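Tronen Tabletop Handling Group
Minutes of the July fault review

1. Welcome
The chair thanked everyone for squeezing in before lunch, and was especially glad to see the folks from Semaan, who had a long drive.

2. The basket fault
We went back over the trouble with the woven basket. The arm is meant to take hold of the braided rim, and during the Hinotis trial it squeezed, stopped and threw error 38, with the grip still on.

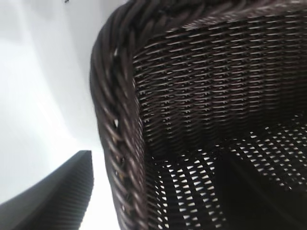
Semaan feels the force limit was simply set too high for a rim that thick, and most of us were inclined to agree, though there was a good long talk about the approach angle too. The limit will come down by 8 newtons for now.

3. Release after a stop
This was the part that worried people most. The stop button did its job, but the fingers stayed closed and the release had to be done by hand.
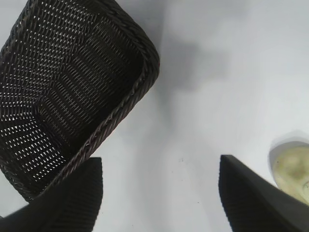
Until the new release routine is in, please keep hands well clear and cut the power at the wall first. Nundari kindly offered to write up a one-page card for the bench.

4. Actions
Semaan: send the revised grip settings.
Tronen: repeat the rim approach 200 times at low speed and keep every log.

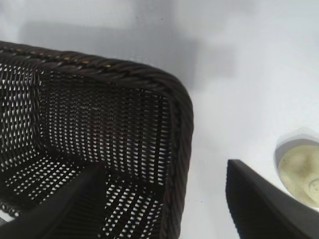 5. Next meeting
In 2 weeks, same room, and the coffee will be better, we promise.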